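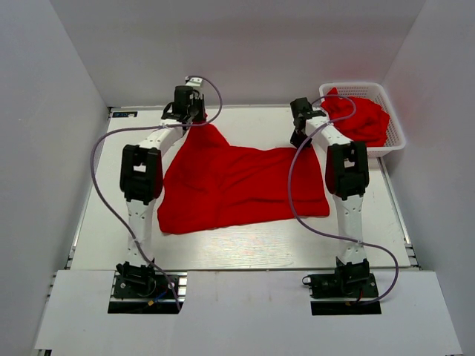
How long does a wool blanket last?

Decades, if you air it often and wash it rarely. The weavers in Umdale swear by 2 washes a year, and their oldest blankets are still on beds! I spent a damp December morning at the Trummer mill, where 800 blankets leave the looms each season - thick, springy things that smell faintly of lanolin. Mine now lives on the couch, and the dog has already claimed one corner.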